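Ticket: Gripper stops halfway during toast demo, open day rehearsal
Product: Lutik two-finger gripper, on the Plevard arm
Opened by: Clémence Bodin
Opened: 25 February 2020
Status: Open (workaround in place)
Priority: High, visitors are coming

What's going on

Hello support, me again! You helped me with the licence dongle in September and were very patient, so I'm hoping for more of the same.

We're getting ready for our open day at Horobets. There are 70 people signed up, mostly families plus a school group, and my bit is the breakfast demo. The arm goes over to the toaster, waits for the toast, picks it out and puts it on a plate. Children love it. Last year we did it with wooden blocks and half of them wandered off to look at the laser cutter, so I promised everybody toast this time and I'm not going back on it.

The trouble is that the gripper stops on its way closed. The fingers come in nicely to begin with, then they freeze with a gap still between them and the controller gives me "Grip target not reached". If I clear the fault and ask again, it usually closes the second time. Usually! In front of a room full of eight-year-olds I'd like something better than usually.

I ran the whole sequence 50 times over two afternoons and it stopped short on 11 of them. I wrote them down on the back of the cleaning rota, which I'll type up if you want the full list. The arm itself has never faulted. It gets to the right place every time.

What I've tried so far

Power cycle, obviously. Both the arm and the gripper, off for a few minutes, then the gripper on last as your manual says. No change.

Then I swapped the gripper cable for the spare one. I was really hoping for this one because the old cable gets bent quite sharply when the arm goes to its parking position, and I've never liked the look of it. Two clean runs, I started feeling clever, and the third one stopped short exactly as before. I've left the new cable on anyway.

I opened and closed the gripper by hand from the pendant, well away from the toaster, with nothing between the fingers. That was fine. I did it over and over while eating my lunch and it never missed once.

Then I tried the same thing over the toaster with the toaster switched off. One fault. With the toaster on, more faults, but I didn't do enough of either to swear to it. My colleague's theory is heat. Mine was that the program was going wrong, so I went through it line by line, and I found a wait I'd set far too short but nothing that would do this. (I fixed the wait. The arm was going in for the toast before it had popped up, which explains a very odd moment on the first afternoon.)

I've also turned the grip force down and up again. Lower force made it worse, which surprised me at first. Higher force got it through more often, but it squashed the bread and we had crumbs everywhere, so I put it back to 19 on the slider. Is that a percentage, by the way? The screen doesn't say and we've been arguing over it.

During the runs I've been watching from the wrist camera, so I can attach what that sees. The toaster is on and glowing at one end of the slot, the fingers are open, and the little green light on the gripper is lit. You can also see how dusty the palm and the textured fingertip have got, and the crumbs on the white surface underneath. I'd been looking at that camera for two days for alignment and hadn't paid the slightest attention to the dirt. 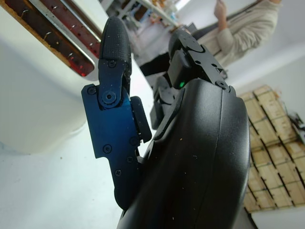
Reply from support, and what I did about it

Your colleague rang me back very quickly, thank you, and asked three things. I'm putting the answers here so they're with the ticket.

Is the indicator green when it stops? Yes, it stays green. I'd assumed green meant all was well, but she explained that on this model it only tells me the gripper has power and is talking to the controller. The fault doesn't change it. Good to know, and I'd love that in the quick start guide in big letters.

Has anybody changed the fingers? Yes, me, before Christmas. I took the fingertips off to try a softer pair, didn't get on with them and put the originals back. I tightened the screws by feel. She went a bit quiet at that point.

Has it been cleaned? No. I mean, I've wiped the outside with my sleeve.

So I did what she asked. Gripper to the open position, arm parked, power off at the wall, toaster unplugged and given a good long time to cool down. I brushed the textured tips with a dry soft brush, then the hinges on both fingers, then as far down into the gap between finger and palm as the brush would reach. Quite a lot of stuff came out of the gap. Some of it was plainly bread. I didn't use the air can, as she was very firm that it would only push the bits further in.

With the power still off I moved each finger by hand, gently. The right one (right as seen from the wrist camera) went smoothly. The left one had a stiff spot part of the way in, always at the same place. I backed the big hinge screw off by a tiny amount – less than a quarter turn – and the stiff spot went. So I think I'd done it up too tight before Christmas and the crumbs were making a tight joint tighter. That would fit with the lower force being worse.

Then I ran the homing routine for the gripper, twice, and set up the toast sequence again.

How it's behaving now

Much better. I ran it until we were out of bread and it didn't stop short at all, toaster on or off. I had the force at the old setting throughout. One slice fell on the way to the plate but that was a thin, bendy one from the end of the loaf and I'm not blaming the gripper for it. Proper thick slices from now on.

I've made a few changes to the demo as well. The arm now goes in a bit higher over the slot and closes on the top of the slice, so the fingers spend less time near the hot part. There's a brush hanging next to the pendant and I'll clean the tips between groups. And the visitors' line on the floor has been moved back, which I should have done anyway, as the arm can reach further than people expect.

If it does play up on the day, the plan is that I clear the fault, retry once, and if it still won't close I switch over to the waving program and talk about sensors until the next group comes in.

What I still need from you

Could you tell me the right tightness for the hinge screw? I've got a torque screwdriver on loan from Larholm next door but no number to set it to, and the drawing I have only covers the fingertip screws. I don't want it working loose halfway through the day either.

Can you say how warm the fingers are allowed to get? I couldn't find a figure for the tips, only one for the gripper body. If the answer is "please don't put it over a toaster", I'd rather hear it now and I'll go and find the wooden blocks.

And is there any way of getting the motor current logged on each close? If the joint starts to go stiff again I'd like to see it creeping up before it stops in front of an audience. Your colleague thought there was a setting for it in the newer software. We're on the old one still and I'm a bit nervous of updating this close to the open day – happy to do it afterwards if you think that's wiser.

Please leave the ticket open until then. I'm at the bench most afternoons, and the phone by the door is the one to ring, as I can't hear my mobile over the compressor.

Clémence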